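How to Sort Out a Junk Drawer (or a Whole Box of Odds and Ends)

Posted 2023-09-05 by Clotilde Marchal

I have put off writing this one for ages, mostly since my own kitchen drawer was in no state to be talked about. But last weekend I finally did it, with a pot of coffee and the radio on, and I had such a nice time that I want to walk you through it!

What you need: an old bath towel or sheet, a shallow open bin or tray, a handful of small jars, masking tape and a pen. That's all. Please don't go out and buy dividers yet – you won't know what sizes you want until you've finished, and I say this as the owner of a very handsome set that fits no drawer in my house.

Step 1. Spread the towel on the table and tip everything out. Yes, everything, even the crumbs. Wipe the drawer while it's empty and leave it open to dry.

Step 2. Pull out the trash first. Dead pens, dried-up glue, twist ties, the warranty for a toaster you gave away in college. Used batteries go in their own jar so you can drop them off at a recycling point.

Step 3. Sort what's left into loose families. Mine were fasteners, string and tape, keys, office things, and a last group my friend Gülizar Akgül calls "the orphans." Don't fuss over the families too much (is a picture hook a fastener? who cares, pick one and move on).

Step 4. Put the orphans in the bin. These are the little parts you can't name but are scared to throw out. Spread them in one layer so you can see each one without digging, then put the bin somewhere you walk past, and write the date on a piece of tape. When the date is six months old, whatever is still in there can go. I rescued one shelf peg from mine in April, and it did feel like a small victory.

Step 5. Jar up the rest and label every lid. If you save screws the way my father did (I had 368 of them, and I did count, because I wanted to tell him), sort by length first and worry about the heads later.

Step 6. Put back only what you reach for in a normal month. Scissors, tape, a pen that works, a flashlight. The jars can live on a shelf in the closet or garage.

Set aside an afternoon for a drawer that's really full, and stop for a sandwich halfway. If you get stuck on a mystery part, leave me a comment and I'll do my best to help you name it.
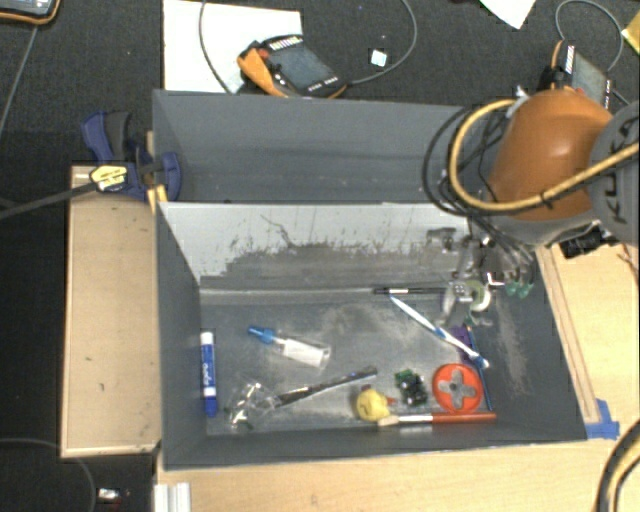 Small objects scattered in an open gray bin.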